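December 12, 2020
Notebook, packing table – red snack packets, small orange basket

Starting a new page, the old one is full of corrections and I can not read my own numbers any more.

Task for this week is still the filling of the baskets for the Brender order. The last try in July was with the tall boxes and we all remember how the packets at the bottom looked after that. Now we use the low basket and only the red packets, so that we change one thing and not four things together. The Plunus packets stay on the shelf until the red ones are finished.

What I want to know:
- how many packets go in before the basket looks full from the side
- how many go in before the top one slides off when the basket is lifted
- if it is better to lay them flat or to lean them

Stock at start: 86 packets, counted two times. The delivery paper from Trirnisau says the same number. I put 15 to the side because the seam at the short end was not straight, and I don't want to mix them with the good ones. That leaves 71 for the work. The 15 are in a paper bag under the sink, please do not eat them yet, I want to look at the seams again.

First I tried how the packets behave when they only lie on the wood, without any basket. The wrapper is slippery against wood and less slippery against another wrapper. When one packet rests with its edge on its neighbor it holds its place quite well. When I push three of them together from the side, the middle one climbs up. This I did five times and wrote down 5 times the same thing, so I stopped. 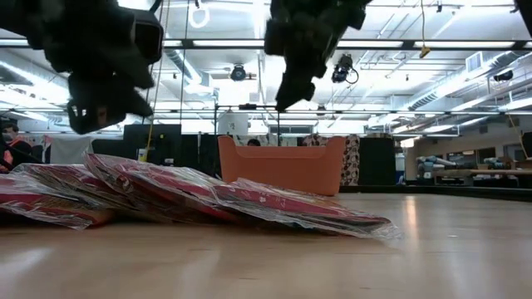
Should the packets be laid flat before they go into the basket?
Flat is better for the counting, but for the basket itself it makes little difference, they will be turned anyway. Put them down with the printing up and leave a little space for the fingers.

The long end of the wrapper is a problem that I did not write down in July. If it is left open to the side it gets caught under the next packet, and then two come up together. Folding it under takes time. I did one row with folded ends and one row without. The folded row went faster into the basket, but if I count the folding too, it was slower in total. So no folding for now, only turn the long end away from the neighbor.

Basket trials, in order:

Trial 1 – all packets flat, one on the other. Looks tidy but the pile grows in the middle and the corners stay empty. The top slid when I lifted.

Trial 2 – first layer flat, second layer leaning on the short wall. Corners are better. One packet stood higher than the rim.

Trial 3 – all leaning, like files in a drawer. Very nice until you take one out, then the others fall down in the hole. Not good for the customer.

Trial 4 – first layer flat, then free, each one at a different angle. I did not expect much from this and it was the best. Held when lifted, held when I turned with it to the window side and came back.
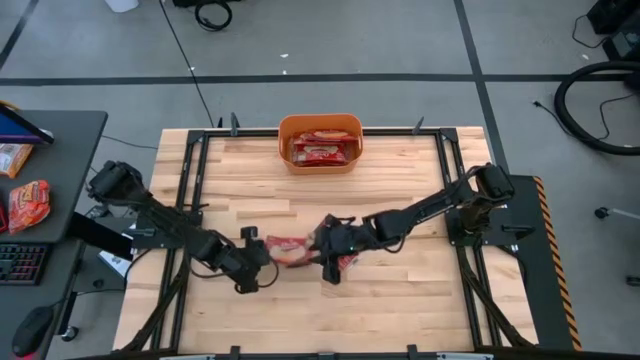
The rule we had in the Arabzadeh notes was "same direction, always", and I believe this rule came from the tall boxes, where it makes sense. For a low basket I would drop it. With the packets stacked at angles like in the orange basket here, the corners of one go over the flat part of the other and the pile locks itself a little. It also looks like more for the eye, and the basket is nearly full to the sides without pressing. I would only ask that the top one has its white band to the front side, this is cosmetic but the Brender people asked for it.

About pressing: please don't. I pressed one pile with the flat hand to win some space and I heard the air in the packets complain. None opened. But the packets stayed bent at the middle and with such a fold they look old. Same thing when a packet is held hard in the middle and goes from one side of the table to the other, the wrapper crumples there. Take it near the seam if possible.

Position of the basket: far edge of the table, in the middle. I had it on the left side in the morning and it was always in the way of the cables. In the middle one can reach it from both sides. The distance is around the length of my forearm, which is comfortable enough.

Things I did not do:
- weighing the full basket, the scale needs a battery
- trying the lid. The lid we have is for the older basket, and it closes only on three corners
- mixing red with the Plunus packets

Small correction to the shelf list: the orange baskets are on the second shelf, not on the third. I changed it in pencil.

Next time: repeat trial 4 with another basket, to see if it was luck. Then the lid, if the right one has arrived. Fresh battery for the scale is on the shopping list, together with tape and the thin markers.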